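Grout gone dark after sealing, do I live with it?
Posted in Floors, Walls and Tile
Asked by Obsa Adugna, 20th March

I bought a house in Wistgate in November with a back room tiled floor to ceiling, because the previous owner evidently wanted to be able to hose it down. The grout was a sort of weak-tea color. I cleaned it, let it dry overnight, and put on a penetrating sealer from the hardware store. It is now the color of strong coffee, and unevenly so near the door. The can says "natural look." The room is 127 square feet and I am not keen to rake out all that grout by hand. Will it fade? Can I lighten it? My wife says she likes it, but she says it in the voice she used about my beard.

3 replies

Hagos Hailu
It won't fade much. What you probably have is either an enhancing sealer in spite of the label, or grout that was still damp inside when you sealed it. Overnight isn't long enough in a closed room. I give it three days with a fan, and longer in winter.

Try this in a corner behind something first. Get a sealer stripper meant for your type of sealer (water-based or solvent, it's on the back of the can in tiny print), brush it on, wait the time stated, scrub with a nylon brush and mop up with clean water.
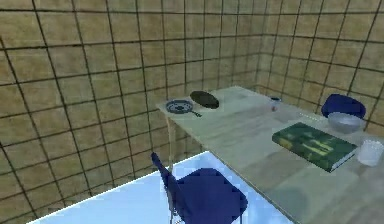
If the corner comes up lighter after it dries, carry on in patches a yard square. Work from the bottom up or you'll get runs that take longer to remove than the sealer did. If nothing changes, buy a grout colorant – the kind you paint on the line and wipe off the tile – and go a shade lighter than you think you want. It took me 6 evenings to do a kitchen, and I had opinions about every single tile by the end. Open a window, wear gloves, and don't use a wire brush.

corton_dave
just use bleach

Worku
Please don't use bleach over sealer. It mostly sits on top and smells.

I'd add one thing to Hagos's answer, which is otherwise right. Check the uneven part by the door before you strip anything. Mine in Sidthorpe stayed darker in one spot no matter what I did to it, and after 90 dollars' worth of products I found a slow leak from the pipe behind the wall. Tape a square of plastic over the dark area for a day. If there's moisture under it when you peel it off, put the brush down and call a plumber.

Also, some of us pay extra for dark grout. It hides everything. Your wife may mean it, though I can't speak to the beard.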